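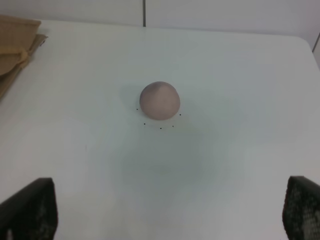

The ball on its ring of dots, as the wrist camera sees it with the gripper open and still well back.

Collecting your first set of pick-up examples

12 min read

By Tayla Kerslake

When Rawiri Tipoki and I began teaching our arm to pick things up, we spent a fortnight fussing over the learning side and perhaps an afternoon on the examples it was going to learn from. You can guess how that went! The arm would drift confidently towards the middle of the table, close its fingers on thin air, and lift that thin air with great care. So I've written down the way we go about it now, for anyone with an arm, a camera on its wrist, a means of driving it by hand and a bit of patience. I'm assuming your arm already moves when you ask it to and that you can record the camera and the joint positions together. If you can't yet, Darcy Te Moana's Drumavum notes will get you that far, and I'd have a read of those before coming back.

We call this task Ninh, for no better reason than that all our tasks get short names and it was next on the list. The job is to pick up one small soft ball from a white table, lift it clear and hold it. It sounds almost too easy, and I do understand the temptation to skip straight to stacking cups. Please don't. A single ball lets you find out what is wrong with your recording before you have put a week into it.

Marking the table

Take a fine black pen and put small dots on the table a little way out from where the ball is going to sit. We use five, in a loose arc around the side nearest the gripper, and we leave the back open so you can reach over with your hand and set the ball down without fiddling. Keep the dots tiny. Delwyn Hinds made hers as big as lentils on her first go, and the trained arm went looking for the dots when the ball wasn't there at all. I can't promise small ones cure that completely, but we have had much less trouble with them. (Do try your pen on the underside of the table first. Ours wipes off with a drop of washing-up liquid, and I only know that because I had to find out in a hurry.)

The dots give you a home position, a place you can return the ball to again and again, so that when something changes in the recordings you know it wasn't the ball. You won't want to leave it at home for every example, and I'll come to that in a moment.

Setting the starting view

Open the gripper and bring the arm to its start position. Look at the camera picture, not at the arm itself. You want both fingertips showing at the bottom corners, a good stretch of bare table between them, and the ball well ahead and somewhere near the middle. It doesn't have to be dead centre. Ours tends to sit a touch to the left and the arm has never minded.

I like to see the far edge of the table as well, because it tells me straight away if the camera has slipped on its bracket. Save one still from your very first session and compare against it each morning. If the edge has moved, tighten the bracket and line it up again before you record anything, however much you'd rather get going.

Now look at the shadows. On a pale table they show up far more than you'd think, and a broad soft one between the fingers and the ball is perfectly all right so long as it belongs there and behaves itself. The one to worry about is yours. Stand where you intend to stand while driving, lean forward as you would when concentrating, and watch the picture. If the table darkens, move your chair.

Recording an example

Start the recording and count to two in your head before you touch the controls. The stillness at the beginning is useful when you come to trim.

Drive forward slowly, keeping the ball between the fingers as it grows in the picture. Come down when you are nearly over it. Beginners usually come down far too soon and then shove the ball along the table like a snooker player, which is good fun and no use whatever as an example. Close gently and stop closing as soon as you have hold of it. A soft ball will let you squash it, and if you squash it every time the arm will learn to squash it too, and then you'll be very sorry when you move on to something that breaks.

Lift to about a hand's height, hold for a slow count of three, and stop the recording. Put the ball back, send the arm to its start and go again.

If you make a hash of one, finish it anyway and mark it as a miss. We use a foot pedal for this, though a key on the keyboard does just as well. Resist deleting things as you go. Stamatia Moschos went back through a batch of my misses last winter and found a fair few that were perfectly good, only slow, and I'd have thrown the lot away in a temper.

Small corrections are worth keeping. If you drift to one side and bring the gripper back before reaching the ball, mark that as a good example and be pleased about it. The arm will drift as well one day, and it needs to have seen somebody put it right.

Moving the ball about

Do your first 20 at home on the dots. Watch them all back, every one, with a cup of tea. You're looking for dropped pictures, for a recording that starts late, and for any sign that the gripper reading and the camera have come adrift from one another (the fingers close in the picture but the number changes a moment afterwards, or before, which is worse). Fix whatever you find and do those 20 again. I know. But it's a small loss at this stage and a dreadful one later.

Once they're clean, start shifting the ball. Go a finger's width off the dots to begin with, then a hand's width, then anywhere the gripper can comfortably reach. We go back to the dots at the start of each batch, which gives us a little thread of matching examples running through the whole set.

Change your other bits and pieces slowly. Cardboard at the side of the table, a different ball, the blind up or down: one change to a batch, and write it in the notes. My own notes for the first month say things like "bit darker?" and they've been no help to anybody.

How many is enough

For the first proper version of Ninh we gathered 235 good examples, and kept the misses, 68 of them, in a separate folder. That was enough for the arm to manage the ball on the dots nearly every time and the ball near the table's edge rather less often. Rawiri would like us to get to some 1,000 before we call the task finished. I'd sooner train early, see where it fails and then gather more in exactly those places, and we've agreed to disagree pleasantly about it.

Work in short sittings. After forty minutes or so your driving gets lazy in ways you won't notice, and the lift gets lower and lower. Two of you swapping over is better still, and it has the happy side effect that the arm sees more than one person's habits. Darcy comes in from the right and I come in straight, and the trained arm does a bit of both.

Putting it all away

At the end of a sitting, name the folder with the task, the batch number and the driver's initials. Copy it somewhere else before you go home. We keep one copy on the lab machine and one on Gurkstead, our old storage box, which hums terribly but hasn't let us down.

Then open two or three recordings from the copy, to be sure they play all the way to the end. Cover the table with a clean sheet overnight if your room is dusty, put the ball in its tub, and leave the dots where they are for the morning.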